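Vorenstead site, Prorkora room
Worktable and floor inspection checklist, with comments
Form 2563, March
Inspector: Jussara Xavier
Reviewed by: Aníbal Neves

1. Tabletops

1.1 Surface clean, no chips or raised edges. PASS
1.2 Table stable under hand pressure at all four corners. PASS
Comment: Kolton table had a loose foot at the last inspection. Foot tightened, no play found.
1.3 Tray placed fully on the tabletop, rim undamaged. PASS
Comment: Black tray, empty. Keep it clear of the table edge when handing items across.

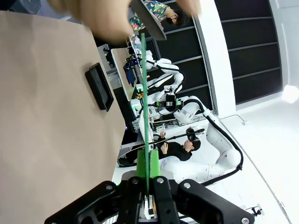
1.4 Items on the second table stored back from the edge. COMMENT
Comment: Cloth item left on the tabletop beside the equipment. Fold and move to the shelf at end of shift. Cloth is not to cover vents or indicator lights.
1.5 Minimum 30 inches of clear passage between tables. PASS

2. Racks and sheet goods

2.1 Slotted rack seated flat, does not rock. PASS
2.2 Ridges intact, none bent or broken. PASS
Comment: Checked by running a gloved finger the full length. Torres rack only; the spare was not available.
2.3 Sheets free of cracks and sharp corners. PASS
2.4 Thin sheets handed over by the edges, one at a time. COMMENT
Comment: Fingers were near the end of the sheet during one handover. Receiver should wait until the sheet stops moving before taking hold.

3. Floor, clothing and footwear

3.1 Floor free of liquid, offcuts and loose cable. PASS
3.2 Overhead lighting working on all panels. PASS
3.3 Closed shoes or shoe covers worn in the work area. COMMENT
Comment: Footwear is mixed. Shoe covers, sneakers and heeled shoes all in use. Site rule does not state a maximum heel height. A. Neves to confirm wording.
3.4 Hood cords and loose sleeves secured at the table. PASS
3.5 Outer clothing hung on the rack, walkway unobstructed. PASS
3.6 Clipboards held in hand or hung up, not left on the tabletop. PASS
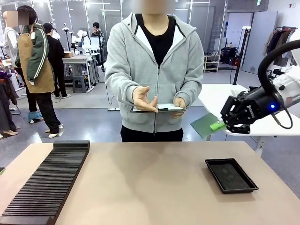 4. Follow-up

4.1 Items 1.4 and 2.4: correct within 5 working days.
4.2 Item 3.3: wording to be settled before the next inspection.
4.3 Spare rack to be inspected separately and added to this form.
4.4 Next full inspection due in 180 days.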